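3.2 Sorting of household metal packaging

Metal packaging was collected from 93 households in the Inskip district over a period of six weeks beginning in September. Each household received two bags, one for beverage containers and one for all other metal packaging, and was asked to fill them as it normally would. No instructions on rinsing or crushing were given, as earlier work in the same district had found that such instructions changed behavior for the first weeks of a study and then faded (Man and Tanner, in press).

Bags were weighed on arrival and emptied onto a sorting table. Items were assigned to one of four classes: aluminum beverage cans, steel food cans, aerosols, and foil or trays. A hand magnet was used to separate steel from aluminum where the label gave no indication. Composite items, such as cardboard tubes with metal ends, were set aside and are not included in the totals. Two sorters worked on each bag independently, and differences were settled by a third (A.G.).

A total of 778 aluminum beverage cans were recovered. Of these, 126 had been crushed along the long axis or folded to the point that the lid could not be examined, and they were dropped from the closure analysis but kept in the weight figures. The remaining 652 cans were coded for the state of the pull tab using the scheme of Fothergill and Tekleab, which distinguishes tabs that are flat, raised, rotated, or missing. Raised and rotated tabs were combined for the statistical tests, as agreement between sorters on that boundary was poor in the pilot round.

The tab matters for two reasons. Lids and tabs are made from alloys with more magnesium than the can body, so a missing tab slightly changes the composition of the melt. Loose tabs are also small enough to fall through the screens used at most sorting plants - the trommel at the Gemodia plant has openings wide enough to pass them - and are then lost to the glass fines. Figure 4 shows the parts of the lid referred to in the coding scheme.
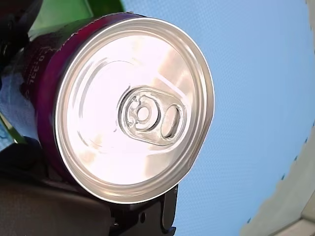 Figure 4. Lid of an aluminum beverage can, with rolled outer rim and pull tab. The tab lies flat against the lid.

Missing tabs were more common in bags from households with children under 12, although the effect was not significant once the number of cans per bag was taken into account. Several households said in the exit survey that they saved tabs for school collections, which would explain part of the loss. We did not ask for the tabs to be returned, and the weights in Table 3 have not been corrected for them.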